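From: Nesrin Akbulut
To: cell-faults list
Subject: Re: left arm gripper drops, closed as fixed?

Melaniia Chornovol wrote:
> Left gripper let go twice on Friday. I swapped the
> cable and ran 900 cycles, 6 drops. Varnance says
> that's normal wear. Closing this one.

I'd like it reopened. Six drops after a new cable doesn't look like a cable fault to me, and "normal wear" on an arm with 54 hours on it is a stretch. 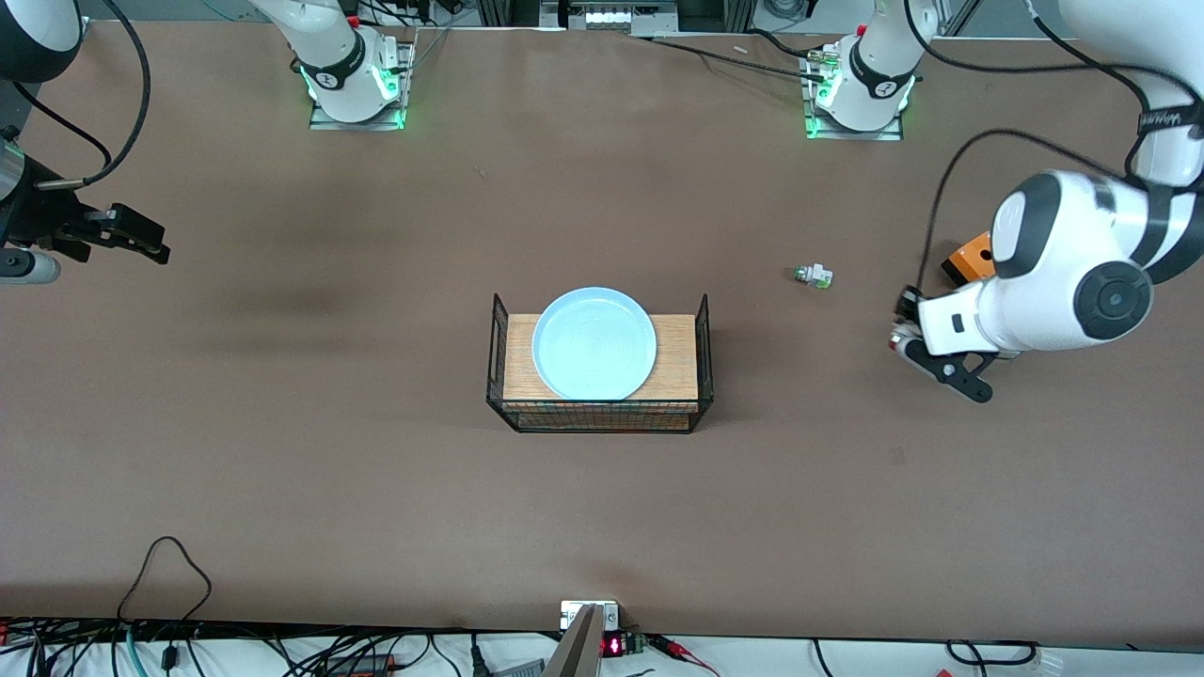 Did anyone save the grip force log from those cycles? If the force sags before each drop, I'd look at the gripper supply first. If it holds steady, I'd want to see Varnance's wear numbers before I believe them.

Until then, please keep hands off the table with the arms powered.

Nesrin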